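Student project report
Complaint handling in custody: how long does a prisoner wait for an answer?
Elsie Kershaw and Shoaib Farooqui
Submitted 2021-01-25

1. What we looked at

Our project is about the internal grievance process at Akusthorpe Correctional Centre, and mainly about medical grievances. A prisoner who wants to complain about health care has to fill in a paper form, hand it to a unit officer and wait for a written reply. Only after that reply can the complaint go to the outside reviewer. We wanted to know how long each step takes and where forms get held up.

We did not try to decide whether any complaint was justified. We had no access to medical files and did not ask for it.

2. Where the material came from

The Janjua Legal Clinic gave us copies of 47 closed grievance files with names and numbers blacked out. All of them came from people the clinic had helped, so they are not a fair sample of the whole centre. People who get help from a clinic probably keep better paperwork than people who don't.

We also talked to 4 former prisoners by phone and to a retired grievance clerk who had worked at the Hovik unit. The interviews were not recorded. We both took notes and compared them the same evening. Where our notes disagreed we left the point out.

The centre was sent our questions in writing and replied with a copy of its policy manual.

3. The rules on paper

The manual says a grievance must be logged on the day it is received and answered in writing within 90 days. If the answer is late, the prisoner may treat it as a refusal and go to the next level. The manual does not say how the prisoner is supposed to find out what day the form was logged. No receipt is given.

There is a separate stream for urgent medical complaints, with a shorter limit. The form for it is a different colour and has to be requested from the health unit, so a prisoner complaining about being refused access to the health unit has to get the form from there.

4. What we found

Most of the files had two dates on them: the one the prisoner wrote and the one stamped by the office. They were often weeks apart. The former clerk said forms at Hovik were kept in a tray and stamped in batches when someone had time. She did not think this was meant to delay anybody - there was one clerk for the whole unit and she was also doing the mail.

The time limit runs from the stamp. A reply can therefore be on time by the office's count and well late by the prisoner's.

Replies were short. Many used the same paragraph, which says the matter has been reviewed and care was found to be appropriate. In several files the complaint was about a cancelled hospital trip, and the reply talked about medication.

Two of the people we interviewed had complained about follow-up after surgery. One said his stitches stayed in past the date on his discharge sheet and that he had stopped filing forms by then. We could not check this against a record.

5. Problems with our work

We started the file coding in March and changed the coding sheet partway through, so the first files had to be done again. Shoaib coded the dates and Elsie coded the replies, and we only cross-checked a portion of each other's work.

Our report was limited to 2000 words, and the table of individual files is in the appendix held by the clinic.

6. Suggestions

Give the prisoner a dated carbon copy when the form is handed in. Keep urgent medical forms on every unit. Require the reply to name the complaint it is answering.

We would like to thank the Dondis Fund for covering our phone and printing costs.

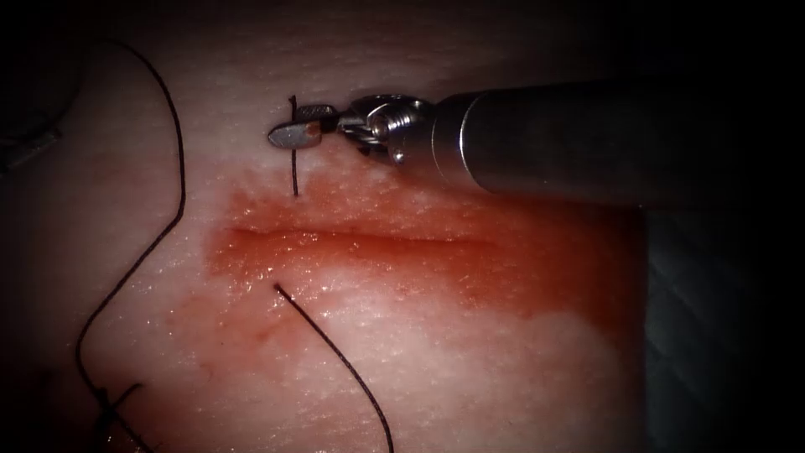 Robotic surgical instrument holding black suture thread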